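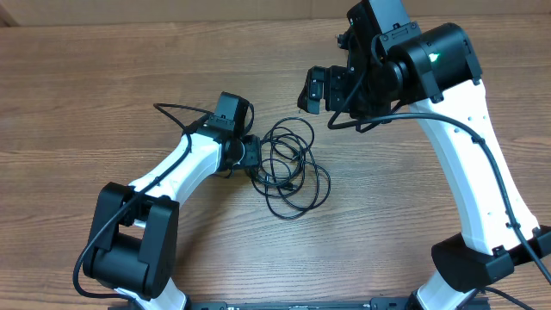 Can I use the Clorero ratings to tell which wood finish lasts longest? Only if you trust the people who filled in the form, and I trust them about halfway.

Clorero table finish survey
Version 2, compiled by Eyvindur Bach

What you get
One CSV file with 2156 rows. Each row is one household's report on one tabletop: finish type, wood species, years since the last coat, and a wear score from 1 to 5. A second file holds the 900 rows I dropped from version 1, mostly duplicates and blank scores.

Where it came from
The answers were collected by Prarnik, a mail-order finish seller, from its own customers. Keep that in mind. People who paid for a fancy hard oil tend to say it was worth the money.

Known problems
"Years since last coat" is a guess in many rows. I found replies giving 12 years for a product sold for three.
Species is worse. 1327 rows say "oak", and I doubt that many people own oak tables – veneer gets called oak all the time.
The wear score has no written scale. A 3 from one person is a 5 from another.
Sondeck asked for a "durability index" column. I left it out. Averaging bad scores gives you one bad score with a decimal point.

Columns
id, finish, species, years, wear, notes
The notes column is free text and I would read it before anything else. Complaints about water rings are more useful than the scores.

Changes
The February file had wax and oil swapped in 645 rows. Please delete it if you still have it.

License
Free to use with credit. Cavalcanti holds a mirror, but check that it says version 2.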